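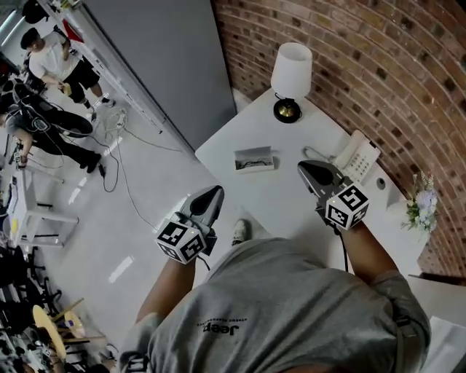

Unit 6: What the open-plan office studies do and don't show

Read this before the seminar. The reading itself is chapter four of the course pack plus the two short reports, Nidholm and Zarville. Bring both reports with you, marked up.

The claim we are testing

Put people in one big room, the story goes, and they talk more, share more and solve problems faster. You will find this in nearly every brochure from a furniture maker, and in a fair number of management textbooks. Ask of every version: talk more than when? Measured how? Paid for by whom?

Nidholm

This is the one everybody cites. The firm moved 916 staff out of small rooms and onto shared floors, then sent round a survey. The headline is that 80 percent said communication had "improved or stayed the same." Look at that wording again. Someone who noticed no change at all is counted on the happy side. The split between the two answers is not in the report, and I have not found it anywhere else.

Other problems:

The survey went out in August, six weeks after the move. Half the building was on vacation, so the floors were quiet.

Answers went through line managers. I would not have complained either.

There is no comparison group. The firm also changed its phone system and its lunch hours that summer, and any of these could have done the work.

Zarville

A better study, though I think it gets more respect than it deserves. It covers 1,424 employees on two sites, and only one of the sites was rebuilt. Staff kept diaries of who they spoke to and for how long. Face-to-face talk went down at the rebuilt site and email went up. People who dislike open offices quote this with great pleasure.

But diaries are a chore. Only 51 people at the rebuilt site kept theirs to the end, and we know very little about who gave up. If the busiest talkers quit first, you would see a drop in talk even where none took place. The authors mention this in a footnote on the second-to-last page. It belongs in the summary.

A note on noise

Both reports treat noise as a matter of volume. The Wullis paper (optional, short) suggests that what bothers people is speech they can follow, and that a louder room with no clear words in it may be easier to work in. I find this plausible, but the test used recorded voices and a proofreading task lasting twenty minutes. A working day is longer than that.

For the seminar

Write one page on the Sibiya case in the course pack. Management wants to remove the walls on the third floor and has asked you what evidence there is. Say what you would measure before the move, what you would measure after, and how long you would wait. "Ask the staff" will not do unless you give me the exact wording of the question.

Do not tell me whether you personally like open offices. Pages are due by 5 p.m. the evening before we meet.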